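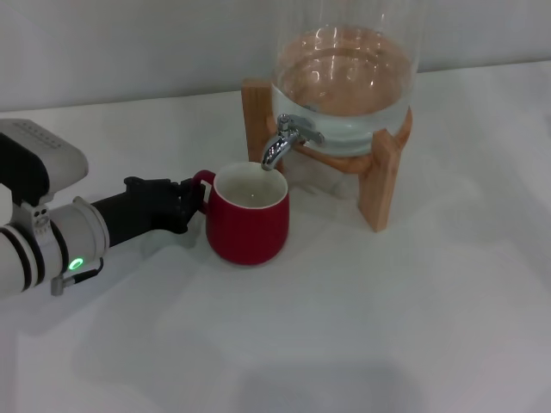 October, water taste work, entry for the Misdale samples. Third round on the chlorine complaint. The tap water from the Misdale line still smells of pool at first draw and the customers on the Tramville side say the same. I want to know how much of that goes away just by standing, before anyone buys carbon filters. For tasting we draw from the glass dispenser in the wooden stand and drink from ordinary ceramic mugs, same as people do at home. The strip readings come from separate jars so we don't keep opening the dispenser.

Notebooks > Water > Taste and odor

Setup: 5 jars, 600 ml each, filled from the same tap after a two-minute flush. Two with lids on, three open. All on the back shelf away from the window. Strips at fill, at 2 hours, at 11 hours.

At fill all five read the same and the smell was plain. At 2 hours the open jars were down one color step. Lidded ones had not moved. At 11 hours the open jars were at the bottom of the strip and I could not smell anything. One lidded jar had dropped a step, and its lid turned out to be cross-threaded, so I am leaving that one out.

Taste is less clear. Nabila found the stood water flat and would not say it was better. Ezequiel liked it. I could tell them apart but had no preference. We should do this blind next time -- I labeled the mugs, and everybody could read the labels.

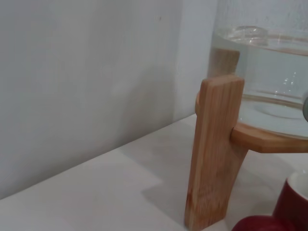

Leopoldo thinks the strips are too coarse for this and that we ought to borrow the Contreras meter before we write anything to the customers. He also asked whether the line is dosed with chloramine, in which case standing overnight would do very little. The drop in the open jars says free chlorine to me, but I haven't seen the dosing sheet. Asked Plestari for it at 4:30, no answer yet.

To do:
- meter, if Contreras can spare it
- repeat with wide bowls as well as jars, same volume
- blind tasting, numbers only
- new lids
- rinse jars with the sample water and skip the soap, two of them still smelled of lemon

2 comments | 0 shares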